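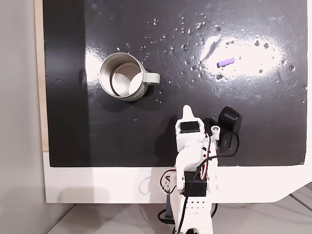

Page 1 of 3

Feb 7, 2019

Thread about grasp planning, or how I spent my week arguing with a mug.

The planner has one job. Look at the table from overhead, find the mug, pick a spot to grab, go. It did this happily on the matte gray board for a month. Then I moved to the glossy black top, which I chose. On purpose. For "contrast."

Black top, shiny metal mug, ceiling light. If you work in perception you can stop reading now and go lie down.

First finding: the segmenter thinks the glare is an object. A big, confident, oval object. It scored higher than the mug. The planner then wrote a very tidy approach path to a reflection.

Second finding: all those droplets and specks. Each one is a tiny highlight, each highlight is a blob, and my blob filter had a minimum size I set while eating lunch. One pass gave me 346 candidate objects. There are two.

(The other one is the little purple ribbed thing at the upper right. It sits right in the glare, so on a bad day it's the one object the software swears doesn't exist.)

Kulap Chantharasri asked why I don't wipe the table. Kulap, I'm trying to write robust software. Also I don't know where the cloth is.

OK, the fix, part one. I clip anything over a brightness threshold and mark it "unknown" instead of "thing." The planner may not grasp unknown, and it pays extra to travel over it. Six lines in the cost function. Took two days, one of which was a sign error.

Part two: stop looking for the mug body. Brushed metal changes its mind every time the light does. The handle is a pale gray-green loop and it stays pale gray-green. So now we find the handle, fit a circle for the rim next to it, and guess the rest.

The shadow under the mug still drags the circle fit down and to one side. I have a correction for this. The correction is a constant. Please don't look at the constant.

Also learned that the arm has a shadow. Running off to its left, arm-shaped. The self-filter masks out the white arm and leaves the shadow in as an obstacle, so the planner refuses to move left because something is standing there. Something is. It's you, buddy.

Fraser MacAulay says project the arm model onto the table plane and mask that too. He's right, and it needs a light position, and my light position is currently "up."

Replayed 175 logged frames from the Rosenberg branch with all of this on. Handle found in all but 86. I'd call that progress if I hadn't told Veltdale it was done on Monday.

Next: the jaw offset, which lives in three config files that disagree. Pray for me — or send a matte tablecloth.

3 comments

Mhairi Forsyth: cross polarizers. you will feel silly about the six lines

Oluwaseun Jibrin: What's the constant?

Dagný Bech: We have the same constant at Erkness, and it has a different sign.

Contact | © 2019 | Back to top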